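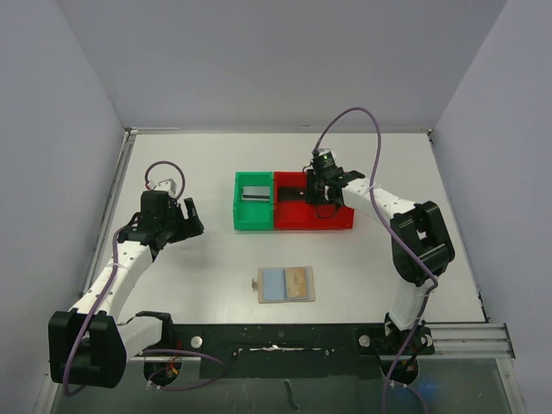
Razia Kakakhel remarked at our September workshop that a machine which can lift a heavy box all day is still not a helper in the home, and that she would believe in such a helper on the day it could put a bank card back in its place without being watched. We take this remark as the starting point of the present section.

5.2 Small flat objects

Most chores considered in the Pillar study use objects that fill the hand: cups, bottles, folded towels. Desk and counter chores are different. Cards, thin sheets and small flat cases lie close to the surface, and a finger has very little to hold. The work area for these chores is shown in Figure 1. It has two arms, a green bin joined to a red one, and an open holder in front of them. The objects must be moved between the holder and the bins, and the operator gives no correction after the start command.

We ran 360 trials under the Vesitz protocol, with a time limit of 300 seconds for each trial. A trial was counted as complete only if every object was at its goal when the time ended. By this rule 129 trials were complete. We consider the rule strict but fair, because a person who comes home to a half-sorted desk must still do the sorting.

The failures were of two main types. In the first type, the fingers closed above the object and pushed it along the table. In the second type, the object was picked up well, but its angle changed in the grip. The second type is more frequent when both arms are used, as each arm has its own small error of position and the two errors add together. Figure 2 shows how little room there is when both grippers are at a thin strip, which is seen there almost from its edge.
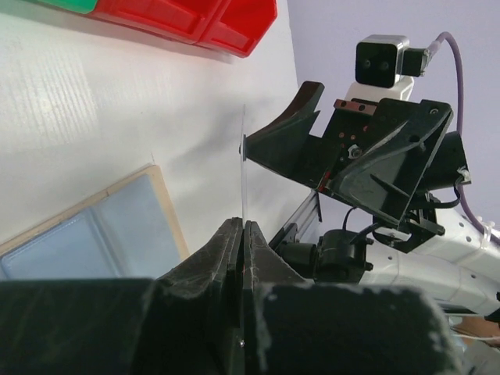
A stiffer grip did not solve this problem. With higher force the slipping was less, but thin objects were bent, and the later placement became harder. Pillai suggested to us a short pause before the release, so that the wrist view can be checked again. We tested the pause in the last group of trials only, and we therefore do not report it as a separate condition.

From these results we would not yet call the chore solved for the home. For a shop counter, where a worker stands near and can finish the task by hand, the present level may already be of some use. The same software was later moved to the Flultley bench without change of settings, and this is treated in Section 5.3.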